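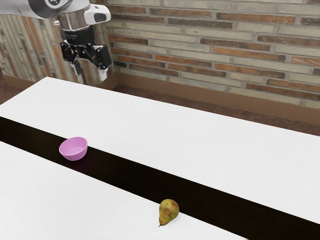
A pick-and-place job is the first thing most people want from an arm on a home bench, and most of the guides make it sound like an evening's work. I gave it a lot longer than that, and I did it in simulation first, in Vestorex, with the bench at the Telville shared workshop still covered in somebody's kayak. The task is plain enough: pear goes in bowl. Start with the arm held high over one end of the table, fingers open, well clear of both objects, and put the pear a good distance from the bowl along the dark strip. If you start with the gripper already hanging over the fruit you have tested very little, whatever the success counter tells you.

What you need

A computer that can run the simulator with the lights turned on
An arm model with a two-finger gripper
A table, a bowl and one object with an awkward shape
A notebook, on paper

Skip the cube. Every starter scene has a cube in it, and two flat fingers will grab a cube at nearly any height. A pear is wide at one end, narrow at the other and rolls when you nudge it. It will show you your mistakes much sooner.

Step 1. Set the table

Measure the bench you mean to use and build that one. Our bench has a dark insert down the middle between two pale boards, so the model has it too. I was told this was fussy. Perhaps. But the border between light and dark is exactly where a simple color threshold falls over, and I would sooner learn that at a desk.

Set the object straddling the border at least once. Then try it fully on the dark, then fully on the light.

Step 2. Check what the camera gets

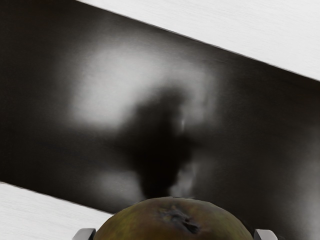
Shiny surfaces deserve more suspicion than they get. The standard advice is to crop the view to the table, pick out the brightest blob and call it your target, and I can't see how anyone who has worked over a glossy top still believes it. Look at the dark band beyond the fruit: a big soft patch of light, pale gray going to nearly white, with a blurry dark shape lying across the middle of it. Neither of those is a thing you can pick up. The fruit itself is a dull olive and brown down at the bottom of the view, between two silver-gray fingertips, and any detector that goes by brightness will walk straight past it.

So before you move a single joint, save the view at several points on the way down and look at every one by eye. Write down what your detector says next to what you say. Where you disagree, you are probably right.

If reflections win, try these in order:

Lower the gloss on the table in the model, but only if you are willing to sand or cover the real one
Move the lamp
Switch from brightness to color, and expect trouble with browns
Use depth, if your camera has it, and distrust it over anything shiny

Step 3. Line up the fingers 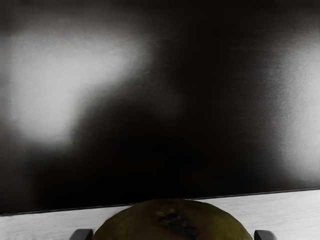
Fingertips on either side of the fruit, with a gap left at each side.

Stop at this point and don't close yet. The gap on the left should match the gap on the right. When it doesn't, one finger touches first and shoves the fruit along, and the other arrives late. On a real table that means a pear on the floor. In a simulator with generous friction it may mean nothing at all, and you will come away thinking your alignment is fine.

My rule is to turn the friction down until the grasp starts failing, and then fix the approach at that setting. The Bárány settings file that gets passed around does the opposite. It sets the fingers so grippy that they will hold almost anything by a corner. I ran 200 attempts with it and got 119 clean grasps before I touched the alignment, a number I would not repeat to anyone with a real arm to protect.

Step 4. Close, lift, carry 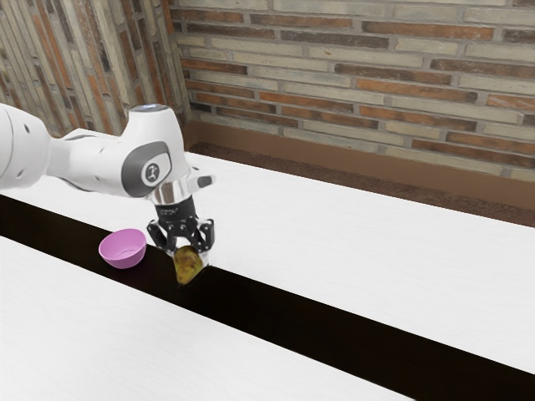 Peston Bench Notes, Issue 36, page 37

Close slowly, and lift only a little before going sideways. With the object held near its top and hanging just above the strip, a slip costs you almost nothing. Watch the low end, though. The part that hangs down between the fingers is what will catch the bowl, and many planners know only about the gripper. Add the held object to the collision model, or raise the path until the lowest point clears the rim with room to spare.

A short carry flatters you. With the bowl close by on the left, the arm has hardly any distance in which to lose its grip, so move the bowl farther off for half your runs and keep the two sets of results apart.

Step 5. Take it to the bench, carefully

Run the real arm at the slowest speed it allows, with a hand on the stop button and a soft object before a hard one. Expect the first session to go worse than the model did. If it goes better, check that you loaded the right file.

I still don't have a good answer for stems.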